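The planner had one job at Rathnayake, which was to find both phones and put them on the table. Stomis stopped it at step 576 and read the log. 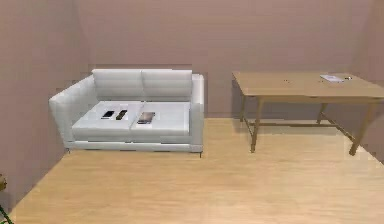 Lerkard asked whether the map was stale again. It was – the sofa had two entries.

She cleared one and sent the planner past the egg chair to the doorway.

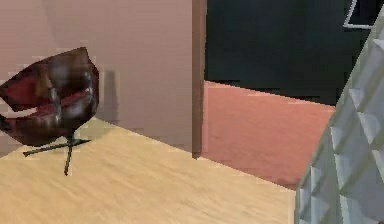

What did it do when the path cost tied? It waited 20 ticks and took the left.

By night it knew the bathroom too, down to the purple spray bottle.

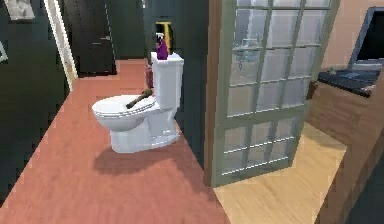 By Prasanna Kanagaratnam
Fiction, May

Stomis saved the map and went home.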